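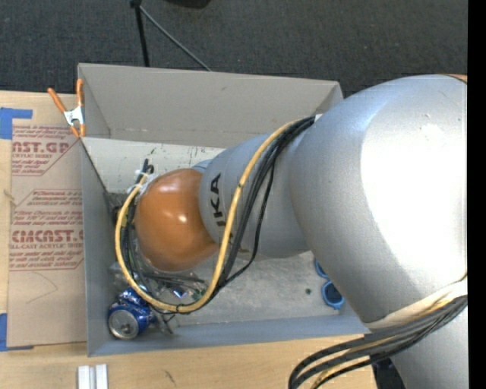 Unit 5: The Support Character Who Explains Things

Read before class: the Prendergast chapter on squad shooters, and Stubbs's short reply to it.

Prendergast claims players bond with a squadmate through dialogue. I don't buy it. Play the first 3 levels of Grarier and write down what you remember Bronwyn Tautahi saying. Most of last year's group remembered her handing over ammo and very little else.

Terms for this week

Radio voice: a character who is mostly heard. Kenneth Mackay in Renport is the usual case. He has some 200 lines, and a large share of them repeat the objective marker already on screen. Critics call him "the heart of the game." Ask what evidence they give.

Expert role: medic, hacker, forensics. Supposedly a skill tells us who someone is. Often it only tells us which door they will open.

Delayed death: the squadmate is removed late in the story to raise the stakes. Jusum does this to Paora Rutherford after he has been off screen for two chapters. Does it work? Reviewers said so. Look at how little the remaining cast mentions him.

Stubbs is better on this last point, though he leans too hard on interviews with the writers, who were hardly going to say the scene failed.

For section

Pick one support character and cut every line that gives instructions. Bring what is left, one page at most. Questions about the assignment go to Keith Costigan, room 911, before 4 p.m.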